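Home Issues Authors Search Contact

3.2 Surface figure and wiping habits

Of the 3,079 responses collected in Prekstead, 2,212 mentioned the look of the wood when asked why a table was or was not wiped after use. Pale tables came up most often. Several people said that crumbs show less on a surface with a busy grain, and that they wipe such a table by touch, running a palm across it and then going back over the gritty spots with a cloth.

Figure 4 was taken at the Wirkgate site. The wood is light in color, with long wavy grain lines and a stretched oval figure formed of nested loops. Where light falls on the top, the pattern loses contrast. 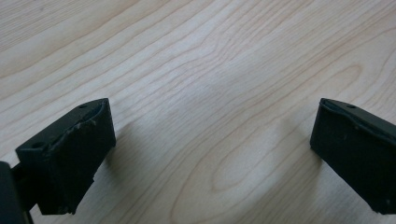

Edivaldo Trindade disagreed with the point about crumbs when a draft of this section went round. In his view people wipe along the grain whatever the color of the wood, and a strong pattern makes them slower and more careful. We did not record wiping direction in the first round, so his view could not be tested there. It was added to the form for the second round - 1,750 households, all in Jastport - and is reported in Section 5.

Choice of cloth was a separate question. Most respondents kept one cloth for the table and another for the sink, though the two were often mixed up by the end of the day. Sampaio's terms "dry pass" and "damp pass" are used from this point on.
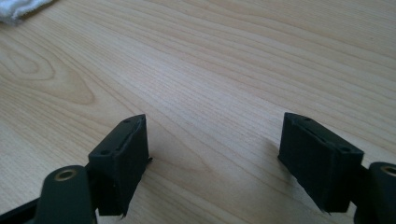 3.3 Time of day

Tables were wiped most often after the evening meal. Morning wiping was brief and was usually done with whatever cloth was nearest.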